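A Morning at Jornidau's Open Day

Posted June 26, 2020

I had signed up for the Jornidau open day back in January, mostly because two people from our own packing floor wanted to go and I had the car. We run a small laundry and linen business and fold everything by hand, so anything to do with machines and cloth gets our attention. Mavis Mbeki came along from our side, and Teodoro Alvarado met us there.

The building is on an industrial street behind a tile wholesaler. Parking was easy. You sign in at the desk, get a sticker with your first name on it, and wait in a hallway with coffee until your group is called. Groups were capped at 12 people. Ours was the second of the day and we started a few minutes late.

The first stop was the machine shop, which I will skip over. They make finger parts and brackets there and the man running it was hard to hear over the air compressor. Next came a talk by Leopoldo Cortés, who is in charge of the teaching side. His part of the company does not sell robots. They collect demonstrations: a person does a handling job many times over with a pair of grippers, the movements and the camera pictures are stored, and the result is used to train a robot arm to do the same kind of job. He said their cloth set stood at 583 demonstrations and that they would like to get to 1000 before they try it on an arm again.

The last try, with towels, did not go well. He told us this without being asked, and I liked him for it. The arm could pick a towel up fine but kept letting go too soon.

After the talk we went through to the demonstration area, which has black curtains and gray carpet and is smaller than I expected. The operator works at a low wooden table with a gripper in each hand. Amedeo Bianchini was on the grippers for our group. He has been doing it for a little over a year and says his wrists got used to it after the first month.

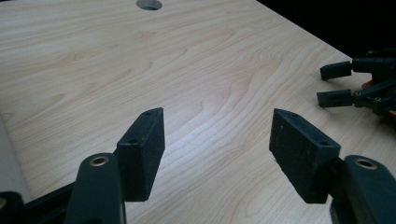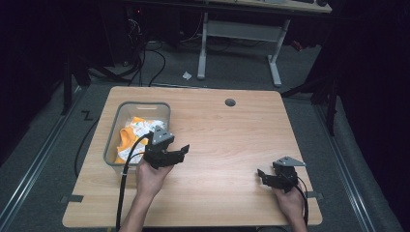 Jornidau demonstration area: the wooden table and the hand-held grippers. The bin with the orange and white cloth is in the second picture.

What surprised me was how slow the work is. I have people who can fold a bath towel in a few seconds, and with grippers it is a different job. You have two jaws on each side and no fingertips, so you can't feel where the hem is or whether you have one layer or two. Amedeo said you learn to look for the edge and pinch less cloth than you think you need. The pads on the jaws are faced with black foam, and he told us they try a new kind every so often. Smooth pads let cotton slip, and the softer ones wear down fast.

Mavis asked if she could try. They let visitors do this at the end, one at a time, with the recording turned off. Her first go at lifting a cloth took four attempts and she dropped it on the table. By her third turn she could get it up and laid down more or less flat. I tried too and was worse than she was. The grippers are lighter than they look, but the cables pull a little on your hands and you keep wanting to let go and use your fingers.

Some things from the question session that may be useful to others in our trade:

Cloth is still one of the harder materials. Boxes and bottles keep their shape, and a pillowcase never lies the same way twice.

They do not have a price for anything yet. Leopoldo would not guess, and he said any number he gave would be wrong.

Fitted sheets are not on their list. There was a laugh at that, but he was serious.

They are open to taking worn linen from businesses for use in the sessions. Clean, dry, no tags needed. I said we could send a couple of bags.

There was also a table in the lobby with leaflets from Fukico and Trosano, but no one was standing at it when we came out, so I took one of each and moved on. Teodoro stayed longer to look at the machine shop again.

Lunch was sandwiches in the yard. We left a little after one. For us nothing changes this year - we will keep folding by hand, and I don't see that being different next year either. I would still say go if you handle textiles and live close enough. The tour is free, it takes two hours, and they answer what you ask. To get a place you email Perla Camacho at the front office, and she sends back a time and a map. Use the map, as the street number on the gate is missing.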